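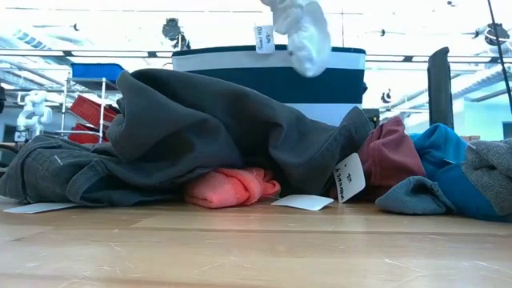

Figure 2. Mixed clothing on a wooden tabletop, heaped, with a smaller pink cloth partly under a dark gray garment.

4.2 Sorting at home and the "worn once" problem

Most work on household laundry starts at the machine. Load size, water temperature, detergent dose. Fine, but by then the main choice has already been made, somewhere between the bedroom floor and the hamper. This section looks at that earlier step — what people count as dirty, what they count as clean, and what they do with everything in between.

The in-between group was bigger than we planned for. The diary sheet had two boxes, "wash" and "put away", and in the Skotis households people started writing a third one in the margin by the first Friday. Chair. Hook. Bed rail. "Fine for tomorrow." We added a proper box for the Grurex round and left the Skotis margin notes coded by hand. The two sites are therefore not strictly comparable on this item and should be read side by side, not pooled.

Across both sites we have 1,814 usable diary entries. An entry is one garment, one decision. Entries with no garment type were dropped, also the ones where the handwriting beat us.

Garment type did most of the work, as expected. Socks and underwear went to the wash after one wearing almost without exception. Shirts depended on the job. Jackets and heavy trousers were worn again and again, and the reasons given for finally washing them were rarely about smell. A visible mark, a guest coming, a half-empty load that needed filling up. That last reason came up often enough that we gave it its own code (FILL). It matters for the water estimates in Section 5, where a garment washed to fill a drum is not a garment that needed washing.

Color worked differently from what the Sarpong survey suggests. There, dark items were reported as washed less often "because they don't show it". Our households said the same when asked directly. In the diaries the gap mostly goes away once garment type is held steady — dark items in our sample are simply more likely to be heavy outer items. Light and dark sorting was common but loose. Several people wrote that they sort only when something is new, and a pink or red item was the usual thing named as the one to keep out. Older items of the same color were let in with everything else.

Mixed piles are a seperate issue. Once a re-wearable item lands on the same surface as dirty ones, it tends to go in the wash with them. Respondents described this as being on the safe side, or as not wanting to go through the pile. We call it pile drift. It was reported in both sites, more in homes with children, and least in homes where re-worn clothes had a fixed place of their own. Even a single hook seemed to help, though we did not test that and the hook homes may just be tidier homes.

Limits. Diaries ran 20 days, one season only, so no winter coats to speak of and not many sweaters. Self-report, obviously. People who keep a laundry diary probably think about laundry more than people who dont. And 8 households stopped partway; their entries up to that point are kept in.

The Ostisard coding sheet, with the added third box and the FILL code, is in Appendix B. Water and energy estimates follow in Section 5, first with all loads included and then with FILL items taken out.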